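**Rillia Warehouse Automation Practice Group** | Sep 13, 2021

1/ Version 5 of our good practice notes for robotic picking and bin handling is now in effect at the Narkormont site. This thread sets out the main points for site leads, integrators and safety representatives. The full text runs to 92 clauses.

2/ The notes apply to every cell in which an arm places items into or removes items from open containers. They do not replace the site risk assessment or the integrator's own instructions.
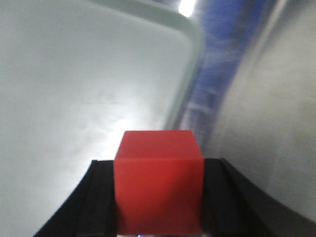
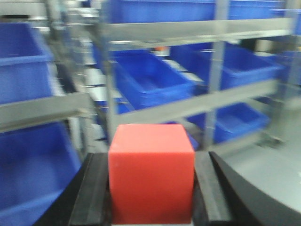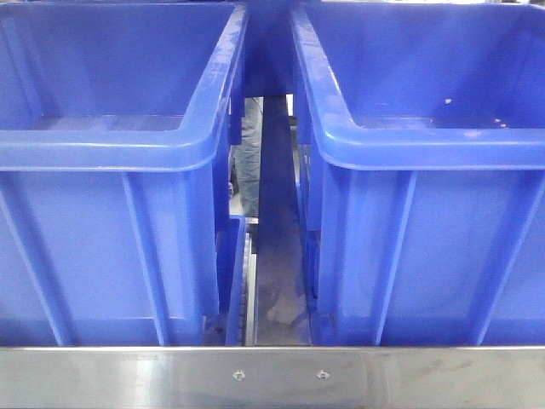

3/ Section A, grip. A grip must be confirmed before any travel move begins. Closing the fingers is not confirmation. The controller must receive a positive signal from the fingers, and the arm must remain at the pick point until it does.

4/ Where no signal is received, the cell may make one further attempt. After a second failure the item is left in place and flagged. Previous versions allowed the number of attempts to be set locally. That permission is withdrawn.

5/ Section B, travel. Maximum speed with an item held is set per item class and recorded on the cell sheet. Integrators may propose a higher figure, in writing, with drop test results attached. Proposals are reviewed by Tumaini Rashidi.

6/ Paths must not cross above a walkway at any time, with or without an item held. This clause is unchanged from June, and it has no exceptions.

7/ Section C, containers. Each container position must have a fixed reference that the cell checks at the start of a shift and after any manual exchange. Containers of different depths may not share a position unless the cell can tell them apart.

8/ Bins with split rims, bowed walls or damaged corners are to be taken out of service the same shift. Please do not return them to the rack with a note attached. Several sites have done so, and the notes were lost.

9/ Section D, people. Anyone may stop a cell. Only a named operator may restart it, and only after walking the full boundary. A restart from a remote screen is not permitted under any clause of Version 5.

10/ Test objects. Plain blocks of a known size and mass remain the required object for acceptance runs. An acceptance run is 645 consecutive transfers. Drops, missed grips and manual interventions are all recorded, including those in the first 10 transfers, which some sites have been treating as warm-up.

11/ We have been asked whether results from the Usell trial can be carried over. They can be cited in the cell file. They cannot stand in for an acceptance run at the receiving site.

12/ Section E, records. Keep the cell sheet at the cell. An electronic copy is welcome in addition. Changes to speed, grip force or container layout must be initialed and dated by the person who made them.

13/ Comments on the June draft came from almost every shift team. Idrisa Mosoti has prepared a written response to each one, including those that were declined. The longest exchange concerned clause C4 and the Rizzi conveyor interface, where the wording remains provisional.

14/ Existing cells have until the next scheduled maintenance stop to comply with Sections A and C. Sections B, D and E apply now.

15/ Questions on interpretation should go to the practice group in writing, with the clause number in the subject line. Replies are shared with all sites.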